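Joseo paper gift bags, set of 17: my very long opinion

Posted 21 March 2018

Okay so I am the person in my family who wraps everything. Birthdays, baby showers, the retirement thing for my brother-in-law's boss, whatever, it lands on my table. I used to be a real paper-and-tape snob (I owned a bone folder, for paper!) and then my wrist started acting up last winter and Francine Chisholm, who I've known since our kids were in diapers, told me to quit being a martyr and buy some bags. So I bought some bags.

I went with the Joseo set in black because it was in stock at Trimomden, our party supply place, and because I was tired of pastel everything. You get 17 in the box, in three sizes, and they come flat with the handles tucked down inside. The small ones fit a candle or a paperback. The medium ones are the workhorses and I wish there were more of them. The large ones are taller than I expected and not as wide as I'd like, so forget about putting a board game in there unless it goes in standing up.

First thing I'll say is the paper is nice and stiff. I've had cheap bags that buckle in the middle the second you put anything heavier than socks in them, and these hold their shape. I carried a jar of Sylvie Penner's pickled beets and two hardbacks across a parking lot in a medium one and the handles never budged. The bottom has a loose cardboard insert that you have to push down yourself. Please do that before the present goes in, I've skipped it twice and regretted it both times.

The handles are where they differ from the Hughes bags I had before. Those had ribbon, which looked pretty for around five minutes and then frayed and went stringy. Rope is just better. It stands up a little by itself so people can grab it, and it doesn't slide down into the bag and get tangled in the tissue. My only gripe is that on one bag the knot on the inside was tied lower than on the other side, so it hung crooked. Not a disaster! I cut it and retied it and moved on with my day.

Now the bad part, and there is one. Black shows everything. Dust, flour, a fingerprint if you've been at the hand lotion. I opened the box on the kitchen counter and had to wipe down three bags with a dry cloth before they were fit to give anyone. Also you can't write on them, obviously, so if you're a "scribble the name on the bag" person you'll need tags. The ones in the box are plain white and kind of flimsy. I gave those to the grandkids and use my own.

Which gets me to color. I worried black would look gloomy for a party and Yvette Bergeron did ask me if somebody had died, thank you Yvette.

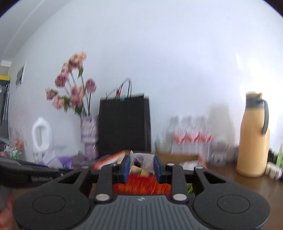
Tissue and a good tag fix the whole problem as far as I'm concerned. You don't need a big puff of it either, I've stopped buying those giant packs. A teal tag and a small bit of colored tissue poking out of the top, and the black makes a great background for both, way better than the pink bags I was using before. It holds its own next to flowers too, even with a vase as busy as that purple and white patterned one. My table is usually a mess of packages and water bottles by the time I'm putting presents together, and I like having something with a plain dark side to it in the middle of all that.

They do fold flat again if the person gives you the bag back, and in my family they always give the bag back. One medium has been to four birthdays now and the only wear is a soft white line along the crease. I went over it with a marker and you'd have to be hunting for it.

Would I get them again? Yes, for the medium size alone, and I'd love it if Joseo sold a box of just those. I'd knock off a star for the tags and the dust. If you mostly give big bulky toys, look elsewhere, Francine swears by the Sirstead ones with the wide bottom but I haven't tried them. I have a baby shower coming up in May and I'm going to see how the large handles a stack of receiving blankets.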